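Jultdale Home Reading Project
Progress report to the Wilow Fund
01/04/2026

This report covers the second half of the grant period. The project lends books to households in Jultdale and Pristen that are too far from a library branch to visit one regularly. Loans run for six weeks and there are no late fees.

Lending

We made 2,682 loans in the period. Pristen accounts for more of the increase than we planned for, mostly large-print fiction and picture books. Demand for cookbooks has dropped and we have stopped buying them.
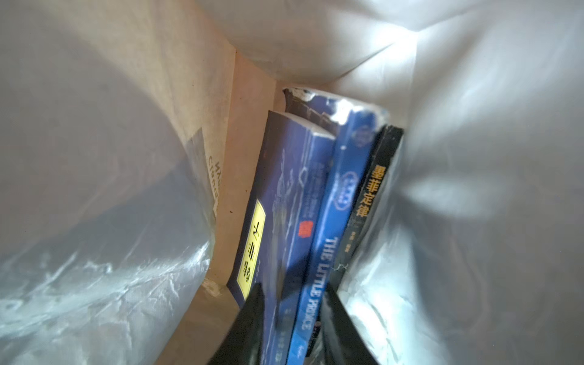
Deliveries now go out by route instead of by request date, which has cut the driving time and the fuel bill. Each household gets its whole order at once. Four books standing upright fill the bottom of a deep shopping bag, and we have set four as the normal limit per order. Larger orders are split over two rounds. The Pristen route still takes too long in bad weather and we may divide it in the fall.

Returns

Returns were the weak point in our last report. At that time 110 books were overdue by more than a month. We began phoning households in February, a week before the due date, and the number is now 18. Most of those are with families who have moved, and we expect to write off a few of them.

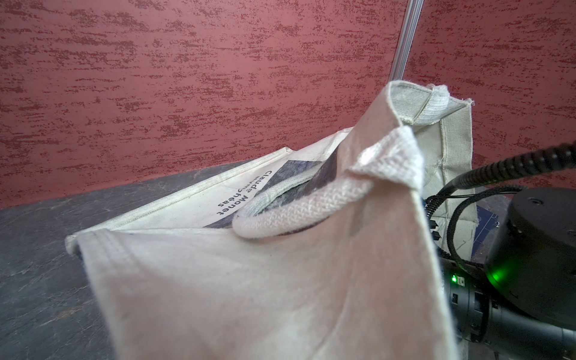

The phone calls take up one morning a week. They have also brought in a good deal of comment on the stock - people want more local history and more recent crime novels. We moved part of the unspent cookbook money to cover both.

Stock and repairs

The Masilela bindery repaired 100 books at the price quoted in our application. Spines were the main problem. Children's board books cannot be repaired this way and are replaced when they wear out. We have started putting the catalog label on the back cover, as labels on the spine were peeling off.

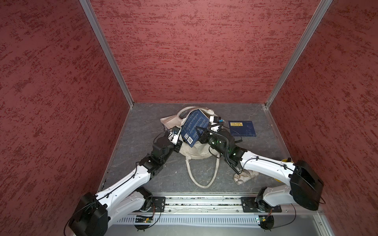 One reader in Pristen wrote that six weeks is too short for a long hardcover, and that she had sent two back unfinished. Several others said the same by phone. We will try an eight-week loan for longer titles from the next round.

Spending

Spending is within budget. Fuel came in under and postage over, and the two nearly cancel out. The full accounts are attached. We ask the Fund to approve carrying the remaining stock money into the next period, to be spent on large print.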